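The Bell at Windley

Part One: The Letter

The letter came in March, folded into eighths and smelling of somebody's pipe, and Maksym Shevchuk read it standing up in the post office because he could not wait to get home.

They wanted him! Out of everyone who had written in, the people of Windley wanted him to come and ring their bell. One season, a room over the bakery, and all the bread he could eat (they had underlined "all" twice, and he liked them for it already).

He had been ringing in Breda for years by then, on the lightest ropes, always third or fourth in line, and he loved it the way other people love the sea. But a bell of his own! A great old bell called Parutness, which weighed 4,000 pounds and could be heard, the letter said, by sheep on three separate hills.

"How do they know what the sheep hear?" asked his sister.

"They lift their heads," said Maksym, who had no idea, but could picture it so clearly that he was sure.

He packed that same night. Two shirts, his good boots, a jar of their mother's plums, and Vik, the small gray dog who went where he went and had opinions about trains.
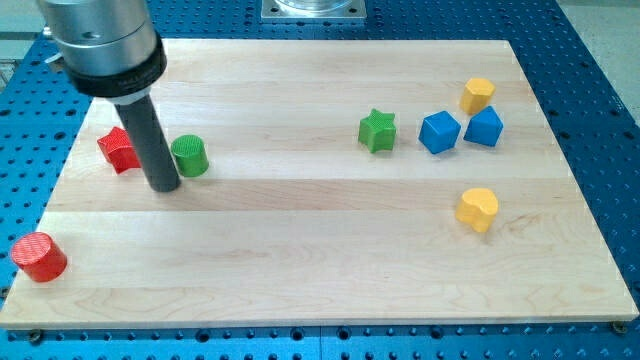
Part Two: The Stairs

There were 89 steps up to the ringing room, and Vik refused every one of them. So Maksym carried him, tucked under one arm like a loaf, with a lantern in his other hand and his heart going like mad.

Old Mrs. Pell went ahead. She was 81 and climbed as if the tower were flat ground, talking the whole way up. The rope was new. The floor was not. The pigeons belonged to the pigeons, and he was to leave them be.

"And she pulls left," she called down.

"Who does?"

"Parutness! She always has. You let her go left and then you bring her home."

At the top the wind came in through the slats, smelling of rain and cut grass, and there she hung above them in the dusk, enormous and green and quiet. Maksym took off his hat. He felt a bit silly, and then he saw that Mrs. Pell had taken hers off too.

"Go on, then," she said. "It's nearly six."

He put down the dog. He took hold of the rope, and it was rough and heavy and wonderful in his hands, and he pulled.

For a moment there was only the creak of the beam. Then she swung, and she did go left, so hard that his heels came up off the boards and he laughed out loud, and he brought her home.

The sound went through the floor and up through his boots. It rolled out over the bakery roof and the river and all 1,127 people of Windley, who were putting down forks and opening windows. Vik threw back his head and howled along, half a note flat and very happy about it.

"Again!" shouted Mrs. Pell.

He rang her again. Between strokes he leaned over to the slats and looked out at the nearest hill, where the light was going gold along the top wall, and the sheep, every last one of them, had lifted their heads.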